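This site uses cookies to remember that you have already been told about cookies. Accept / Manage preferences

Trikness Robotics Club — Workshop Notebook
Wed 3 March
Entered by Bjarke Skov

Simulator night again. The hall was double-booked with the choir, so we had the small room with the loud radiator and two laptops between the lot of us. The task is still Odport's kitchen round: pick up the utensil by the shaft, handle down, carry it over the clutter, lower it into the cup, let go, back off. A four-year-old does it without a practice log.

State of play before we started: the February version of our controller had managed 71 clean placements out of 123 tries, which I wrote on the whiteboard in large numbers and then regretted. Most of the misses are in the last stretch. The grip is fine. The approach is fine. Then the arm gets near the cup and behaves like a man parking somebody else's car.

Changed two things tonight. First, the descent now slows for the final part instead of going down at one speed and hoping. Second, the target point comes from the rim of the cup and no longer from the middle of its shadow, a mistake that was in the code for three weeks with my initials beside it.

Also switched to the cluttered kitchen, as the rules say the judges may put anything on the counter. They have taken this as a personal challenge.
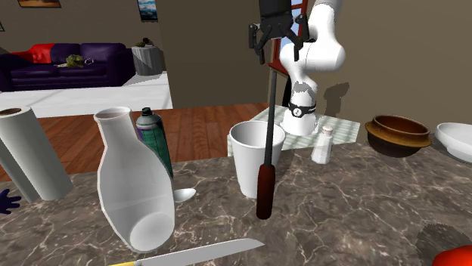
Trikness Notebook, vol. 4, p. 30

Stopped the run at this point to look at the line-up. The handle end is in front of the cup and a little to the right of it from this view, so letting go now would be littering. What I want to know is how much of that is the camera angle and how much is us. Need a second view from the side before anyone touches the offset. I said this twice, and the offset was touched anyway, and then put back.

Other notes on this layout:

The jug lying on its side has been a nuisance all evening. Our object finder sees the round pale opening and gets ideas. On one run it announced with great confidence that the jug was the cup and set off towards it. Added a check on which way up the thing is. Crude, but it held for the rest of the session.

The salt shaker sits close behind the cup, on the checked cloth. If we overshoot backwards we'll have it over. Put in a no-go zone with a bit of margin and made a note to shrink it when we trust ourselves more.

The knife along the front edge costs nothing because we never go there. Leave it alone. I mention this only because half an hour went on a proposal to plan around it.

Ran the new version 30 times with the slow descent on. Better at the end, slower overall, and the round is timed, so we have bought accuracy with seconds we may not own. Try it with the slow part starting later — I'd guess half the present distance, but guess is the word.

The Meleron laptop crashed at run 461 of the long batch, counting from the start of term. The log survived, the fan noise did not improve. Please save the seed number for each run in the file name. "test_new_final2" is not a seed number.

For next time:
- side view of the cup approach, same layout, same seed
- later start for the slow descent
- upright check tested with the jug standing as well as lying
- someone read the Nanayakkara rules again, the bit on whether touching the rim counts as a fault. We have two opinions and both are loud.
- return the extension lead to the choir

Recent entries
Grip force, or how we threw a spoon
Odport kitchen round: first read of the rules
Why the arm waves at nothing on start-up
Battery shelf, labels and who moved them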